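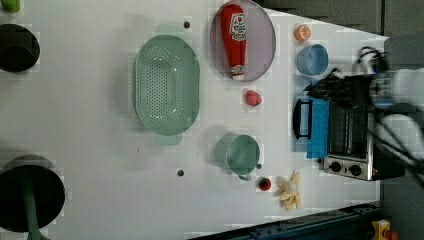

*Oval colander, pots, plate and ketchup on the white table.*

December 2, 2019

I spent the morning deciding which pieces go back in the lower drawer. The drawer is 18 inches deep on the inside, and the long colander is the awkward one. It has a flat tab handle at each end, so it is longer than the bowl part suggests, and it only fits lengthwise.

The holes cover the base in even rows and get sparser up the sides. For rinsing berries that works well. For rice it does not, so I still keep the Cludach sieve on its hook. Thierry Jacquet asked in August whether a round one would be simpler. It would stack better, but the oval sits across my sink and a round one of the same capacity does not.

The black pans stay near the stove. I had them nested for 4 years with paper between them, and the paper was always on the floor. They now stand on edge in a Texier rack, which takes up to 200 mm of shelf width. I measured that twice – the label on the rack gives the outer width and leaves out the feet.

Plates are unchanged. The pinkish-purple one is the right size for a snack and too small for dinner, so it goes on top of the stack. Ketchup goes in the fridge door, second shelf.

Still open: the green utensil. It is too long for the tray, and the Surko jar by the stove is full. Ysaline Masson has offered me a taller jar, and I will measure that before saying yes.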